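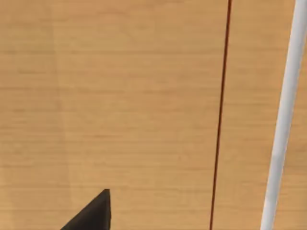 The red line and the white rod, from the practice table.

By the second week of October the robotics club at Jorkdale had quit arguing about the name of the arm, which was Galley, and had started arguing about everything else. I was the slowest of the seven of us and therefore the one who was handed the simulator, on the theory that I could hardly drop anything in there.

I loved it in there, if you want to know. The real workshop smelled of radiators and somebody's soup, and the table in it rocked. Inside the simulator the wood ran on in its fine straight grain as though it had never met a coffee cup, and I would sit with my chin in my hand and bring the dark tip of the finger up a hair at a time, thinking about my grandmother threading needles. She used to hold her breath for it. I caught myself doing the same, and once I held it so long that our coach asked me if I was all right.

The Letton meet gave a team 18 tries, and our best score going in was 1150. Verstraete, the school across the river, had put up 1345 the year before and had not stopped mentioning it - they had it printed on their sweatshirts, front and back, so that you got it coming and going.

"Show me the shelf," our coach said that evening, pulling up the stool with the bad leg. So I showed her. 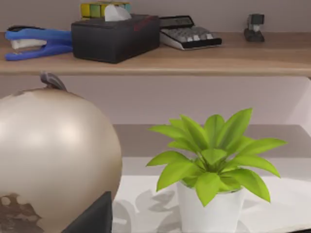 The office, with the globe and the plant.

She looked at it for quite a while. She asked me what I would go for first and I said the calculator, because it was lying there so plainly with room beside it, and she asked what I would be afraid of, and I said the plant. I hadn't known that until I said it. All those long green leaves going every which way, and me with my big black finger down among them.

"Then go look at the plant," she said. "Don't touch it. Just go over and keep it company for a bit."

So I spent the better part of an hour doing that, easing in and easing back out, while the others packed up their bags and the hall lights went off one after another. I learned where the leaves were the way you learn the furniture in a dark bedroom. My coach graded papers next to me and ate over half of my pretzels.

When the janitor knocked I saved my settings, put on my coat and then sat down again with it buttoned, and asked if I could have one more turn.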